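**Keeping burger buns from going soggy at a cookout for 70?**

*Hywel Powell, Jirthorpe*

Hi all! I'm feeding 70 people at our street supper, and last time the bottom buns were mush before anyone sat down (my poor aunt ate hers with a spoon). Cabbage and lettuce are both on the menu.

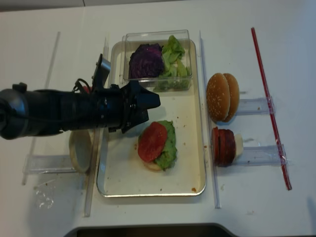
Should I toast everything ahead, or is there a better trick?

*Caradog Morgan*

Oh, I feel for you! Toast the cut sides, let them cool on a rack, and butter them right out to the rim. Dry your lettuce well too, then lay a leaf down before the patty goes on.
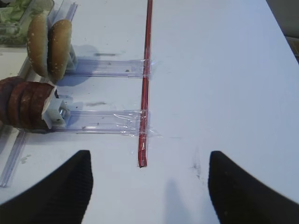
*Sesame bun halves, standing on edge.*

Salt the cabbage at the very last minute, or it weeps all over.

*Ruddock*

just use thicker buns

*Sturnis*

Caradog's right about the leaf, it's how my mother did it.
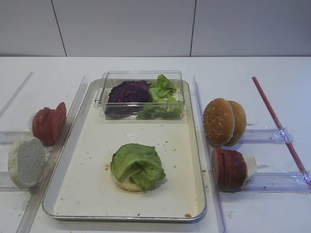
*Lettuce straight onto the bottom bun.*

I'd build 20 at a time and keep the sauce on the table.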